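School robotics clubs spend too long on competitions. Ours gave most of last year to a line-following race, and by July the members could tune a motor but had little to say about what a robot might do in a house.

This year Zsófia Bodnár set them housework. I think she was right. A bedroom floor is a harder test than a painted track — it shines, and the dirt on it is small.

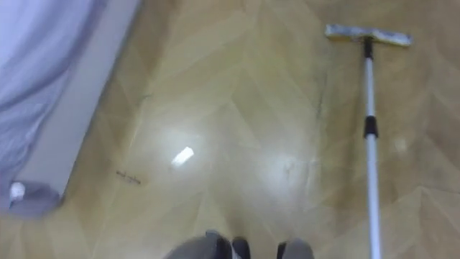 The floor task, with the mop across the floor from the bed.

The club's log has 232 entries so far, and the useful ones are about glare and hair. I would drop the race altogether and give its 19 hours to chores.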